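Gelstead site, units A to D
Portable and fixed electrical equipment, housekeeping and access
Inspection checklist with comments
Inspected by: Sunita Bajpai
Accompanied by: Hugo Millet (Dullalis, building services)
Date of inspection: 2025-12-28
Key: S = satisfactory, A = action needed, N/A = not applicable, NI = not inspected

1. Distribution boards

1.1 Board doors close and lock. S
1.2 Circuit charts present and legible. A
Chart in unit B still shows the old kitchen circuit, which was split during the refit. Pencil amendments are not acceptable. Reprint and date.
1.3 Blanks fitted to all unused ways. S
1.4 Clear space in front of boards. A
Unit C: flattened cartons stacked against the board door. Moved at the time of inspection. The same comment was made in February.
1.5 RCD test buttons operated. S for A, B and D. NI for C, as the freezer load could not be interrupted. Kamlesh Vashisht to arrange a time with the tenant.

2. Portable equipment

2.1 Inspection labels present and in date. A
Label missing from the kettle in the unit A tea point and from item 208 on the register (extension lead, unit D). Item 208 withdrawn until tested.
2.2 Plugs undamaged, cord grips holding outer sheath. S
2.3 Fuse rating suits the appliance. A
Desk lamp in unit B reception fitted with a 13 A fuse. Replaced with 3 A during the visit.
2.4 Extension leads not joined end to end. A
Two leads joined behind the unit D packing bench. A fixed socket has been requested before and the request should now be priced.
2.5 Cable reels fully unwound in use. S

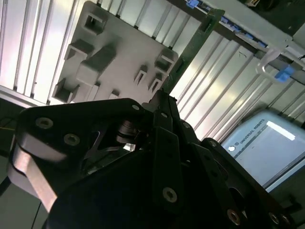

2.6 Heaters. Personal fan heaters are not permitted in any unit. One 2,000 W heater found under a desk in unit B, plugged into a four-way block with a monitor and a charger. Removed to the site office. The owner may collect it to take home.

3. Emergency lighting

3.1 Charge indicators lit. A
Fitting over the rear stair, unit A, not lit. Brasto bulkhead type. Battery or lamp to be confirmed by Dullalis.
3.2 Monthly function test recorded. S
3.3 Annual full duration test recorded. A
Certificate not in the folder. Vivek Thakur believes it was sent by email. File a printed copy.

4. Access and walkways

4.1 Marked routes kept clear. S
4.2 Trailing cables covered. A
Cable cover outside the unit C meeting room has lifted at one end. Refix or replace. Tape is not a repair.
4.3 Stair nosings secure. S
4.4 Storage kept at least 200 mm below ceiling-mounted detectors. S

5. Outside supplies

5.1 Weatherproof sockets closed when not in use. S
5.2 Gate motor isolator accessible. A
Bramble growth across the enclosure. Passed to Bhatia grounds maintenance.
5.3 Car park lighting columns, doors secure. S

Summary of actions

High: 2.4, 3.1
Medium: 1.2, 1.5, 2.1, 3.3, 4.2
Low: 5.2
Closed on the day: 1.4, 2.3, 2.6

Kuldeep Gautam to hold the action log. High items to be confirmed closed in writing, with the contractor's job sheet attached. Item 1.4 stays on the list for the next visit although closed.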